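The planner refused the jar at 4:10 in the afternoon, and Dolores Abernathy went back through the log to find out why.

Nosta was not a complicated program. It took a segmented point cloud from Grirkex, ranked the objects by how freely each one could be lifted, and passed the top candidate to the grasp solver. If the solver returned a pose with a score over 80, the arms moved. If it returned less, the planner dropped the candidate and went to the next. It had been doing this since the start of February, on other people's tables, with few complaints.

The log had 34 lines for the jar. In the first of them the mask was one piece. In the last it was two, because the plastic was clear and the label was not, and Grirkex had decided that the label was a curved sheet standing on its own with nothing inside it. The solver, asked to pick up a sheet, had proposed closing the pads to the thickness of paper. The force limiter had vetoed that. Nosta had recorded the veto as a refusal.

"It thinks the label is the object," she said.

"The label is the part it can see," Emmett Pennington said from the other terminal.

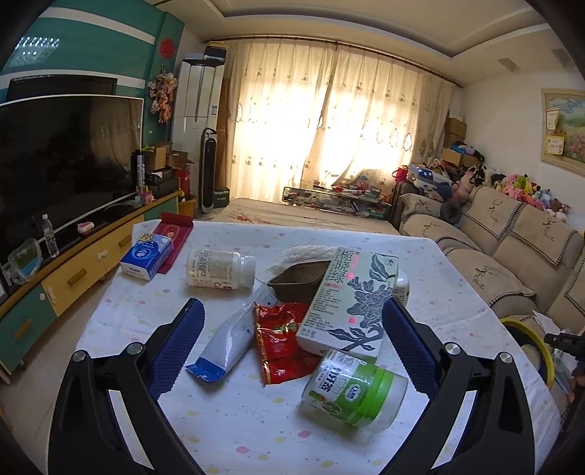 She opened the merge threshold. Two masks were joined if their boundaries shared enough pixels and their depths agreed to within 6 millimeters. The depth on the clear part did not agree with anything. It belonged to whatever the sensor had found behind it, the tablecloth mostly, and it changed every time the viewpoint did.

"I could drop the depth test for transparent regions," she said.

"Then it merges the jar with the cloth."

"Only if it's called transparent and supported. I can require an axis."

Emmett came over to look. Fitting an axis had been his idea a year ago, in Chisholm, the planner before this one, and he had taken it out himself after it fitted a cylinder to a sleeping cat. He did not mention the cat. He read the function twice and pointed at the residual.

"Tighter," he said.

She halved it and replayed the log. The cylinder went in along the label, ran out past both ends of it, and stopped where the jar did. Grirkex returned one mask. The solver returned a pose across the middle of the label with a score of 83 – higher than the box, higher than the tube.

Nosta put the jar first in the queue and waited for a confirmation.

"Run the regression set," Emmett said.

The regression set took 10 minutes. She spent them writing the commit message, which she rewrote until it said only what had changed. One case failed. It was the cat, filed under Lultus with the other test recordings, and the new code had found an axis in it again, from the shoulder to the base of the tail.

Emmett looked at the overlay for some time.

"It's a good fit," he said.

She set the residual a little lower and started the set again.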